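Inicio Listas Archivo Por fecha Por hilo Suscripción Ayuda

[servicios-edificio] Re: Papeleras, bolsas y moqueta en las zonas de espera de la planta 2

Jueves, 7 de octubre de 2021
Servicios Generales, sede de Vergara

A las personas suscritas a esta lista:

En respuesta a la consulta remitida por la Secretaría de la planta 2, que se reproduce a continuación, Servicios Generales comunica los criterios aplicables a las papeleras, a las bolsas y al cuidado de la moqueta en las zonas de espera y en los rincones de lectura de la sede. Los criterios sustituyen a los difundidos con el plan de limpieza anterior y se aplicarán también en las oficinas de Hanau cuando concluya allí el cambio de mobiliario.

> De: Secretaría de la planta 2
> Asunto: Papeleras, bolsas y moqueta en las zonas de espera de la planta 2
>
> Estimados compañeros de Servicios Generales:
>
> Desde la entrega de las butacas nuevas recibimos preguntas repetidas
> sobre el uso de las papeleras situadas junto a ellas. En unos rincones
> la papelera lleva bolsa transparente, en otros bolsa azul y en alguno
> no lleva bolsa. El personal desconoce si el color tiene significado.
>
> Solicitamos además que se aclare qué debe hacerse con las botellas de
> agua a medio consumir. En el aviso colocado en el pasillo se indica
> que los envases van al contenedor de tapa amarilla, pero no se dice
> nada del líquido, y la semana pasada hubo que secar la moqueta en dos
> ocasiones.
>
> Por último, han quedado restos de cinta adhesiva en el suelo en
> varios puntos. Rogamos que se nos indique si podemos retirarlos
> nosotros o si conviene esperar al equipo de limpieza.
>
> Quedamos a la espera de sus indicaciones.

Se contesta a cada una de las cuestiones por el orden en que interesa al trabajo diario, que no coincide exactamente con el de la consulta.

1. Ámbito de aplicación

Quedan comprendidas las zonas de espera, los rincones de lectura y los espacios de paso con asiento. Quedan excluidas las cocinas, los aseos y la sala de reprografía, que se rigen por su propio plan y disponen de contenedores de mayor capacidad. Los puestos individuales, 74 en toda la sede, conservan su papelera de papel sin bolsa y se vacían según el calendario habitual.

Antes de cualquier intervención en un rincón debe comprobarse qué hay en el suelo y sobre los asientos. Las prendas, fundas y demás material textil se dejan donde están si su propietario se encuentra en la planta; en caso contrario se entregan en recepción. No se guardarán dentro de las papeleras ni encima de sus tapas, aunque sea por un momento. 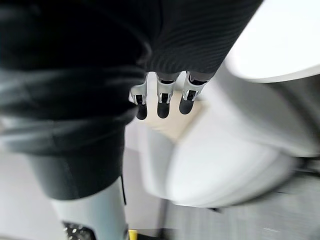 Detalle de tejido oscuro acanalado junto a una pieza cilíndrica de color gris claro.

La recepción anotará la hora y el lugar de la entrega. Transcurrido el plazo ordinario, el material pasará al armario de objetos perdidos, cuya revisión general se hará en diciembre.

2. Disposición del mobiliario

La distribución aprobada para los rincones es sencilla: una butaca, una mesa redonda y una papelera pequeña al alcance de quien está sentado. El contenedor de pedal con tapa amarilla se sitúa contra el tabique, fuera de la zona de paso. La papelera pequeña no debe quedar debajo de la mesa, porque allí estorba los pies y el equipo de limpieza la pasa por alto con facilidad.

Los cojines pertenecen a la butaca con la que se entregaron. Se apoyan en el respaldo al terminar el uso y no se trasladan a otras salas. Se han recibido en Servicios Generales varios cojines procedentes de despachos, y se agradecerá que quien eche en falta el suyo lo comunique a esta lista con indicación de la planta.

En el rincón se aprecian la butaca gris claro con su cojín beis, el contenedor de tapa amarilla arrimado al tabique y una papelera redonda de malla negra sobre la moqueta. Hay también cinta adhesiva transparente en el suelo, asunto que se trata en el apartado 5. 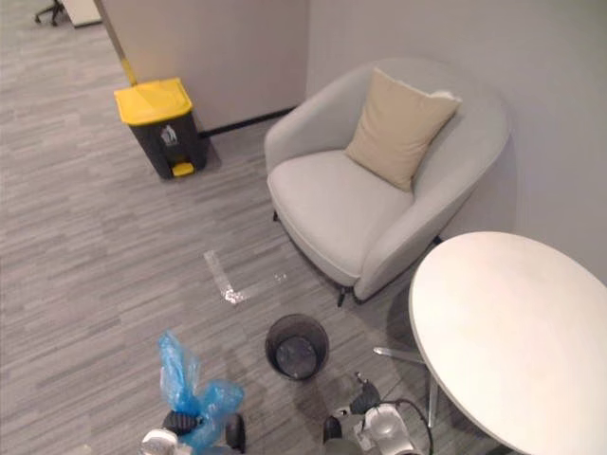
3. Bolsas: color, medida y reposición

El color de la bolsa no distingue el tipo de residuo. La coexistencia de bolsas transparentes y azules obedece únicamente a que el almacén agota las existencias de un suministro anterior mientras entra en servicio el contratado con Ulcombe. Quedan casi 1000 bolsas azules por consumir, y no procede desecharlas. Durante el periodo transitorio, por tanto, una misma zona podrá tener papeleras con bolsas de distinto color sin que ello exija separación alguna por parte del usuario.

La separación depende del recipiente. La papelera pequeña admite residuos secos de poco volumen. El contenedor de tapa amarilla, identificado con el símbolo de reciclaje en la parte delantera, recibe los envases.

Para la colocación de la bolsa se seguirán estas indicaciones:

- Abrir la bolsa por completo antes de introducirla en el recipiente.
- Asentarla en el fondo con la mano, sin dejar aire debajo.
- Volver el borde hacia fuera en todo el contorno. Si sobra plástico, se recoge con un nudo en un costado.
- Comprobar que el plástico sobrante no se extiende por el suelo, donde puede engancharse con el calzado o con las patas de la butaca.
- Depositar las bolsas retiradas en el carro y nunca en el pasillo.

Las bolsas de repuesto se solicitarán a través del formulario de almacén. Se ruega no tomar rollos completos de los carros de limpieza: el equipo calcula la dotación del carro por recorrido y la falta de un rollo obliga a interrumpir el servicio en la última planta.

4. Botellas y otros envases con líquido

Las botellas de agua con contenido no deben arrojarse a las papeleras de las zonas de espera. El líquido se vierte en el fregadero de la cocina más próxima; la botella vacía se cierra con su tapón y se deposita después en el contenedor de tapa amarilla. No es necesario retirar la etiqueta ni separar el tapón.

Cuando el personal encuentre una botella en una papelera, deberá sacarla antes de levantar la bolsa. El peso del agua desplaza el borde y puede rasgar el plástico al tirar de él. La operación se hace sujetando la botella por el cuerpo y comprobando que el tapón está bien enroscado.

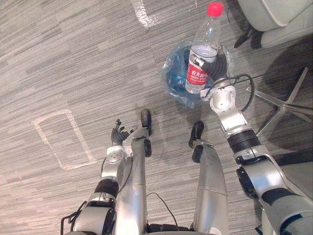
Si la botella aparece abierta o deformada, se retirará junto con la bolsa, colocando antes una bandeja del carro debajo. En ningún caso se vaciará el contenido en las macetas ni en el cubo de fregar, que lleva producto de limpieza. Los vasos de café y los recipientes de comida siguen el mismo régimen, con la salvedad de que deben tirarse en la cocina y no en el contenedor de envases de la zona de espera.

Las visitas no tienen por qué conocer estas normas. Corresponde a la unidad que las recibe retirar las botellas de la mesa al terminar la reunión. La Secretaría puede solicitar un cartel para la mesa, en español y en inglés, del mismo modelo que se utiliza en Prelusitz.

5. Moqueta y restos de cinta adhesiva

El personal de planta puede retirar la cinta adhesiva siempre que esté suelta o que se desprenda sin esfuerzo. Se tira despacio, a ras del suelo y en el sentido de la fibra. Si la cinta señala la posición de un mueble o de un equipo, debe consultarse antes a la unidad que la colocó. Los fragmentos pequeños, que por ser transparentes se confunden con el fondo, se recogen a mano antes de pasar la aspiradora. No se utilizarán disolventes, alcohol ni espátulas metálicas. Cuando quede adhesivo, se enviará un aviso a Servicios Generales con la referencia del rincón y el equipo de limpieza lo tratará en el turno de tarde.

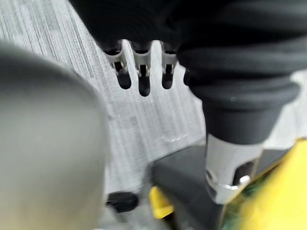 El aspirado de las zonas de espera se mantiene en la frecuencia actual. Se ha pedido al equipo que desplace las butacas y las mesas ligeras, y que no se limite a rodearlas. Esta indicación tiene especial importancia en la moqueta gris de la sede: su veteado fino, con fibras claras y oscuras mezcladas, disimula el polvo y las pelusas, de modo que el aspecto del suelo no sirve para decidir si necesita limpieza. Tampoco las manchas de agua se advierten bien en un tejido de ese tipo. Todo derrame deberá comunicarse aunque no se distinga a simple vista, y entretanto se cubrirá con papel absorbente blanco, sin frotar.

6. Entrada en vigor y consultas

Los criterios son aplicables desde la fecha de este mensaje. Servicios Generales ha previsto la revisión de 46 rincones y zonas de espera, empezando por la planta 2, y corregirá durante la visita la posición de los contenedores que no se ajusten al apartado correspondiente. No hace falta que las unidades preparen el espacio ni que haya una persona presente.

Las incidencias sobre bolsas y reposición se dirigirán al almacén. Las relativas al mobiliario y a la moqueta, a esta misma lista, manteniendo el asunto del mensaje para que queden archivadas en el mismo hilo. Se ruega suprimir el texto citado que no sea necesario para la respuesta.

Atentamente,

Servicios Generales
Sede de Vergara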